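Chapter 6
Showing the Task: Hand Guiding and Remote Control

Before you start: read the safety pages in Chapter 2 again. Yes, again. Bring your log sheet.

So far every motion in this book was typed in. Points, speeds, wait times. Fine for a drill press. Bad for sorting, packing, folding, anything where the parts never land in quite the same spot. This chapter is the other way in. You do the task, the arm records, a model learns from the recordings.

Two ways to do it. Hand guiding: grab the arm, move it. Remote control: sit at a leader arm or a pair of handles and the robot follows. At the Livdale lab we teach hand guiding first and then mostly drop it, as your own hands keep getting into the camera views.

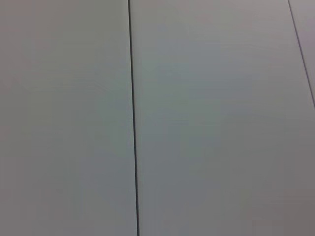 A recording is more than a path. Joint angles, gripper opening, every camera stream, all stamped on one clock. If the clocks drift, the model learns to close the gripper at the wrong moment, and you will spend a Wednesday looking for a bug that isnt in your code.

Terms for this chapter:
Demonstration - one full run of the task, start pose to end pose
Episode - the saved file of one demonstration
Operator - whoever is driving
Reset - putting everything back before the next run

Wrist camera first. It sees the grasp up close and little else. Panel seams, edges, flat color. Much of an episode can look like that, and you keep it anyway.

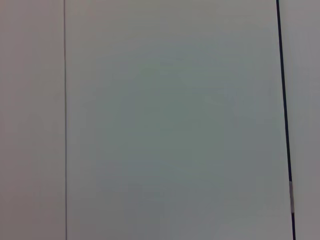
Why not trim the dull parts out of an episode?
Because the model has to act during those parts too. Cut the approach and it has no idea how to get to the object.

Head camera second. It gives the layout, where things stand on the table and which way they are turned. Shift your baskets a little between runs, turn one now and then. The Toriston set, used in the exercises, has 253 episodes. We threw out 18 of them for bad resets, and the first 100 are are enough for Exercise 6.2.

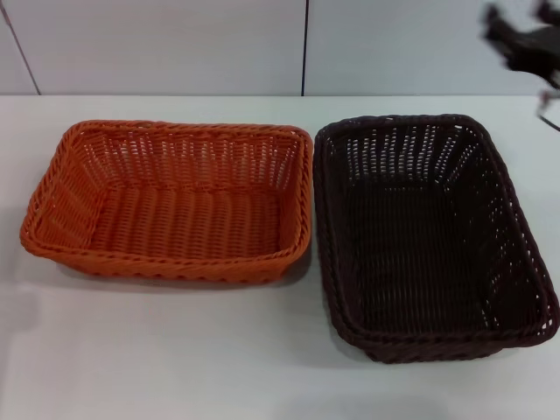

Drive at a steady pace. Slow is ok, stopping to think is not, the pause gets learned along with the rest. Missed a grasp? Go back and try once more, keep it. Missed twice, end the episode and mark it.

Section 6.1 sets up the leader arm. Section 6.2 covers the Shao log format, short section, dont skip it.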